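Ticket 1063 – Rodadura gripper, fingers not closing square
Opened 2019-10-01 by Ya-wen Poon
Status: open, again

Symptom: fingers meet at the tips and leave a gap at the back. Thin stuff slides out.

Reply from Istine on the parts list: "Reprint the pads, they warp." I doubt it. I laid both pads on glass and neither one rocked. Reprinted the left one anyway. No change.
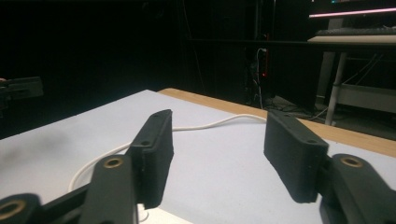
My money is on the pivots. The brass bushings were pressed in back in June, and I never checked whether the holes in the arms were square to begin with. Swapping pads can't fix that. Each pad is held by two screws, so there isn't much room for it to twist by itself either.

Tried so far:
Loosened and retightened pad screws – same gap.
Shim under left pad, per the Jerkorero build notes – worse.
Slower close speed. Not sure why anyone suggested this.

Next: pull the right arm and run a straight rod through the bushing. If it leans, I'll ream the hole and press in a new one. If it doesn't, I'll apologize to Istine.

Please don't close this as "user calibration" like you did with 102.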